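Notes - county water talk, 11/17/19
Keep it short, they want 17 min max

Open w/ thanks to the Handine ward office. Then straight in.

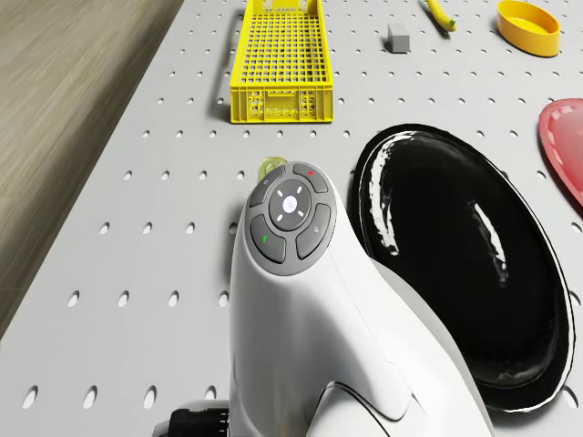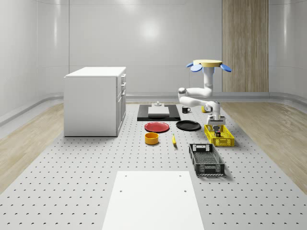
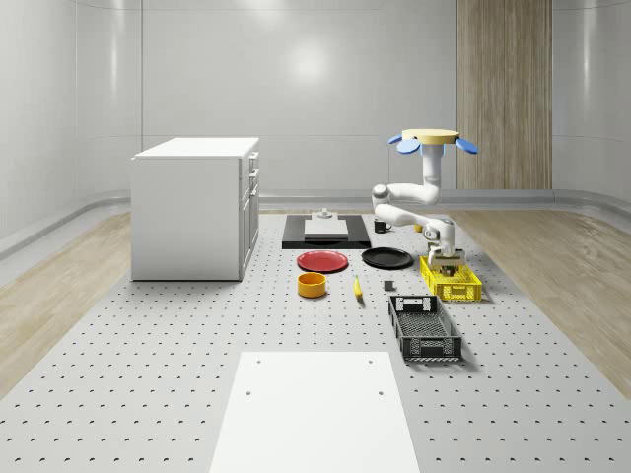 Computer renderings, all three.

Main ask: council releases the borehole money before April. 48 households at Ceklow still on the one tap. Say that twice

- Grudeo side got pipes, no pump. Why?? Member of parliament promised both
- 200 signatures on the petition, hand over AFTER talk not before
- road to Nikolaidis clinic, only mention if asked. differnt budget line

Pause here. Let the chiefs' rep answer if he wants to

Numbers again: 59 meters of pipe short. Small job. Could be done in a week

Dont get pulled into party stuff. If heckled, go back to the tap.

Finish: date for next meeting, ask for it in writting. Then questions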